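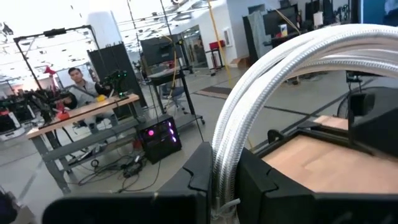 Figure 2. Wrist camera view at the Nandadside site, with white braided sleeving between the gripper fingers.

4.2 Cords, Tubing and Other Soft Items

Most of the chores in our list involve at least one object that changes shape when it is touched. Putting a table lamp away means dealing with its cord. Clearing a bench means gathering up hoses and cables before anything else can be moved. Earlier work at Ultevbridge treated these items as clutter and removed them from the table before each trial. We left them in place, as they would be in a home or a small repair shop.

Each trial started with a loose cord or a length of tubing on a wooden tabletop. The robot had to pick it up, form a coil, and set the coil down clear of the other items. Tying the coil was scored separately and is covered in Section 4.4. An operator could stop the arm at any time but could not touch the objects. We used the Sjögren scoring sheet with one change: a coil with a free end sticking out was accepted if the end did not cross another object.

The robot completed 142 of 200 trials. In 18 trials it lost hold of the cord and did not find it again. In 2 trials it pulled on a cord that was still attached to an appliance, and the operator stopped the arm. All of the other failures were timeouts, most of them in the second half of the coiling motion, when one finger had to pass under a loop that was already in place.

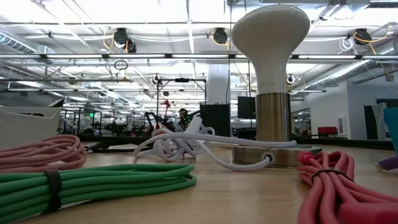
Stiffness mattered more than color or length. Thick tubing springs back toward the shape it was stored in, so the robot could often finish a coil by following the existing bends. Thin white cord was harder. It crossed over itself, and the wrist camera frequently lost the free end behind the fingers. Adding the fixed camera helped with finding the end again, although it did little once the gripper was closed and the arm was over the table.

Time remains the weaker result. A person asked to do the same task finished well before the robot in every paired trial, and usually began the next item while setting down the first. The robot worked on one item at a time and returned to its rest position between items. We kept this return move for safety and did not subtract it from the reported times.

On these results we would not call cord handling a solved chore. The system is usable where someone is nearby and the work is not urgent, such as tidying a bench at the end of a shift. We would not run it next to a glass lamp without supervision. The Gostbridge trials in Section 5 repeat the task with a softer grip setting and a slower approach near attached cords.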